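Notebook, April, home tasks, hand-held gripper work
Entry by Hidayah

Started 8.40. Going back over the house rules after yesterdays argument with Hakim about what counts as a usable run. Writing it down so we stop having it.

Rule 1, pads. Check both before first run and again after every 18. Grit in the ridges = wipe with damp cloth, dry, carry on. Split pad = swap the pair, never just one. Wulan swapped one side only last week and the grip went lopsided, lost an afternoon.

Rule 2, pivot screws. Finger tight plus a quarter turn. Killau sheet says check daily, we do it at every break. No thread glue without asking Endang.

Rule 3, other people's stuff. We work in lived-in rooms. Bedding, toys, pictures on walls stay where the family has them. If something has to move, ask first, write it in the log, put it back. No letters, pill packets or bank papers in any run. Bin tasks: look through the top layer first for anything with a name or address on it. Glass or blades, stop, that bin is out.

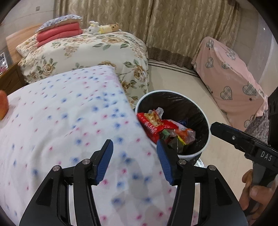

Rule 4, two grippers at once. Say "closing" out loud before you close. Both sides stay open until both holders are ready. Still not agreed who leads. Endang wants always left, Hakim wants whoever is nearest. Going with left for now, will ask Kurniawati.

Rule 5, hygiene. Pads that have been in a bin do not touch cloth or food things afterwards till wiped down. Seperate pair for kitchen, kept in the Heltwood box, lid ON.

Rule 6, bad runs. Dropped item is not a bad run, keep it, tag it. Bad run = lens covered, somebody walks through, wrong task name. Tag and leave. Do not delete anything on site!! Only Kurniawati deletes.

Count at last backup 2,446 kept, 108 tagged bad. Want to know how many of the 108 are wrong task name, I suspect most, the drop-down list is too long.

To do
- shorter task list (Wulan)
- order pads, Ngui again, not the soft ones
- reprint rule sheet, old one still says 25 for pads
- ask Keveteck about spare screws

Stopped 12.15, hand sore. Swap holders more often, maybe that's rule 7.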